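Reading Claims About Productivity
Week 6 handout, Work and Wages in Everyday Terms
Instructor: Efraín Flores

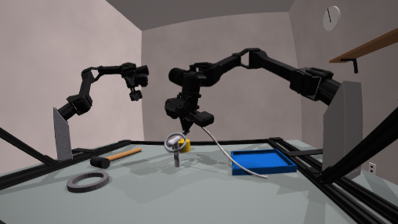
Last week we ended on the definition of output per hour. Today's job is to get suspicious of it. The formula is simple enough, output divided by hours worked, and most of you can do it in your head. The trouble starts when someone hands you the two numbers and you have to ask where they got them.

1. What counts as output?

Take the Riltar case from the reading packet. The company says its packing room went from 1,456 parcels a shift to a "record level" after the new schedule came in. Look for the new number. It isn't in the report. Look for the size of the parcels. Also missing. If customers began ordering smaller boxes that spring, the room could set a record with everybody working exactly as before.

I'd also like to know what happened to returns. A parcel packed wrong, sent back and packed again is counted twice at Riltar. I wrote to ask if they had changed this and got a brochure.

2. What counts as an hour?

Paid hours, hours on site and hours at the bench are three different things. Trisness uses paid hours in the first half of its report and bench hours in the second half (compare the notes under tables 2 and 5). A 90 minute cleanup vanishes between the two. Some of the gain they brag about is that cleanup.

Unpaid time is harder. If people come in early to set up and don't clock it, the ratio gets better on paper. Khan's survey asked 160 workers about this and 19 answered. Please don't quote the result in your papers as if it settles anything. We can't tell who the other workers were or why they stayed quiet.

3. Compared to when?

Flomimeck starts its chart in June, its slowest month. Almost any line that starts in a slump goes up. Cover the first point with your thumb and look at the chart again. Then ask for the same month a year earlier. If they won't give it to you, say so in your write-up.

4. Who got the gain?

The textbook says wages follow productivity in the long run. Maybe. The chapter never says how long the run is, and the one chart it offers leaves out benefits. We will come back to this after the midterm, and I expect some of you to disagree with me.

For section

Bring one productivity claim from a company report or news story. Write down the output measure, the hours measure and the starting date. Where one is missing, write "missing" and leave it there. Don't fill the hole with a guess.

Papers are due Thu 27 April, on paper, stapled. "Studies show" will be sent back without a grade.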